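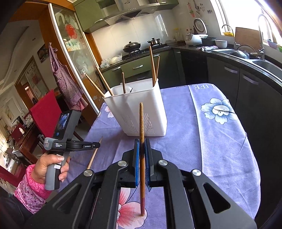 Wooden chopstick with a patterned upper section.

Clomow Kitchenware – Care and Ordering FAQ

Can I put wooden chopsticks in the dishwasher?
No. Wash them by hand in warm soapy water and dry them straight away with a tea towel. Long soaks raise the grain and dull the colour.

How often should I oil them?
Every couple of months for daily use. Food-grade mineral oil is fine. Wipe off the excess and leave them overnight.

My pair has gone fuzzy at the tips. Is that a fault?
Usually it's wear. Sand lightly with fine paper, rinse and re-oil. If the wood has split, replace the pair.

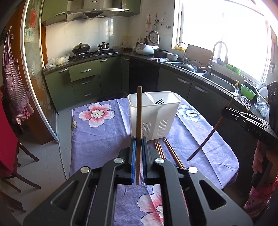
Which sets do you stock?
Gretness comes in packs of six pairs and Eren is sold by the pair. Bumer is our catering range, in cartons of 56 pairs. Item 703 is the standard length and item 943 is the long cooking size.

Can I return an opened pack?
Only if it's faulty. Unopened packs can go back to any store with the receipt – catering cartons need to be booked in first.

Who do I contact about a bulk order?
Sinan Duman looks after trade accounts. Use the enquiry form and include your postcode. Orders placed before noon are packed the same day, except during the February stocktake.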